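## 4. Collecting Demonstrations

We tried two ways of showing a task to the arms. In the first, which we call hand guiding, the teacher takes hold of the arm itself and walks it through the motion while the joints are left free to move. In the second, remote control, the teacher sits at the Narnik console and drives both arms with a pair of hand grips. Both ways write the same kind of record, so a policy can be trained on either one or on a mix of the two.

### 4.1 Hand guiding

Hand guiding is a joy to teach. A newcomer can pick it up in a few minutes, and the feel of the contact comes straight through the metal: you know at once when a fingertip has met the table. We used it for all of the early work, including the drawer and cup tasks in Section 3, and we still use it whenever a task needs only one arm.

It has two weak points. The teacher's hands and sleeves end up in the camera views, and a policy trained on those views can learn to look for a sleeve. We masked the hands in software, with mixed results (the masks flicker when the wrist turns quickly). The other problem is plain reach. Guiding two arms at once takes two people standing close together, and their timing is never quite the timing one person would choose.

### 4.2 Remote control

The Narnik console fixes both of these. The teacher sees what the head camera sees and nothing else, so any cue used to solve the task is also there in the record for the policy to learn from. We think this matters more than any other choice in this section! During the June sessions Sandra Ackroyd asked more than once for a side view to help with depth, and we turned her down each time for exactly this reason. She learned to judge depth from the way a fingertip covers the thing behind it, and her later demonstrations are lovely to watch — slow at the start, then one smooth approach.

What the console lacks is touch. The hand grips give no force back, and a teacher coming from hand guiding tends to press too hard at first. We handled this in three ways:

- The Kaijage controller limits how hard the fingers can close, whatever the teacher commands.
- A soft tone rises in pitch as finger effort grows.
- Motion is scaled down, so that a long sweep of the hand gives a short move of the gripper. The scale is set per task and kept fixed for the whole session.

The tone was Edit Hegedűs's idea, and it worked far better than the colored bar we had before. Teachers said they stopped noticing it after the first session, yet when we switched it off their grip effort went back up.

### 4.3 The egg task

Eggs are a great test for all of this. They roll, they break, and they have no flat side to hold. The task is to pick up loose eggs and set them into free cups of a molded tray (Figure 4). The left gripper does the picking in most demonstrations, and the right arm either steadies the tray or fills the cups on its own side. We left that split to the teacher. Ackroyd liked to keep the right arm over the tray; Hegedűs moved it well back between placements. 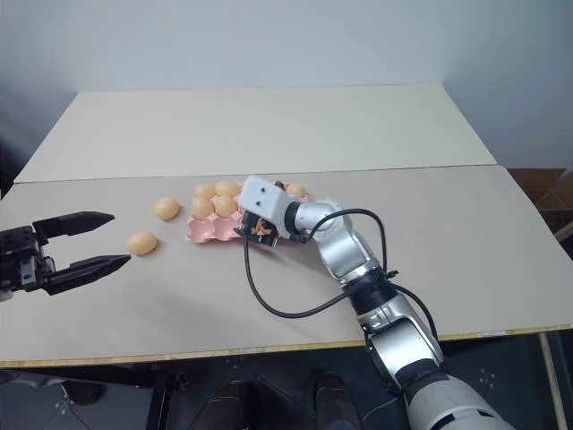 *Page last changed: Aug 16, 2018*

**Figure 4.** The egg task during remote control. Two eggs lie loose beside the pink tray, with the open left gripper next to them and the right arm reaching over the tray.

The layout in Figure 4 shows why the task is hard to script. The right wrist partly hides an egg at the far end of the tray, so a planner working from this view alone would have to guess at part of the tray. A human teacher copes by remembering, or by moving the arm away for a better look. Both habits turn up in our data, and only the second is of any use to a policy with no memory. We now ask teachers to look first and then move, and we give the policy a short history of past views as well.

The open fingers and their height above the table also turned out to matter a great deal. If the lower finger comes in too high it pushes the egg away instead of passing under its widest part. Teachers found the right height by feel in hand guiding. At the console they had to find it by eye, and it took most of them 3 sessions to become steady at it.

### 4.4 Cleaning the records

Each record is trimmed at both ends, where the teacher is settling into the grips or letting go of them. Pauses longer than 2 seconds are shortened, except when they come just before a grasp. We tried cutting those too and the policies got worse: they rushed in and knocked the egg. A pause there seems to be part of the skill.

Records are then converted with the Zikgate tools and stored along with the teacher's initials, the motion scale and a free-text note. The notes have been a real treat to read, and several of the fixes above began as a grumble in one of them. Training on these records is covered in Section 5.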